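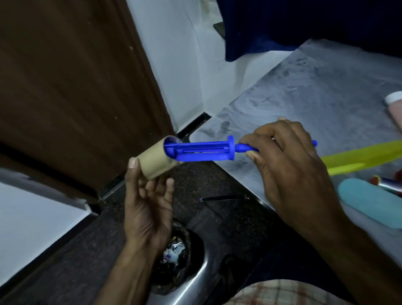 Goel wrote back that the peel figures from the January batch should be thrown out, as the sheets had been stored next to a radiator.

22nd July. Peel test repeated on Lollex and Dastach sheets, fresh cartons. Steel plate wiped with alcohol, 15 minutes rest before each pull. Lollex: 154 g mean over 6 strips. Dastach lower, and 3 strips tore at the perforation - excluded.
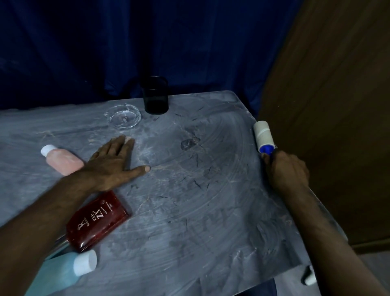
Plondex asked whether the rest time could be cut, to match their own method. Not for this series - the adhesive is still wetting out at five minutes and the spread doubles. Could run a short set alongside.

To do: check load cell zero, reorder backing paper, relabel the torn strips.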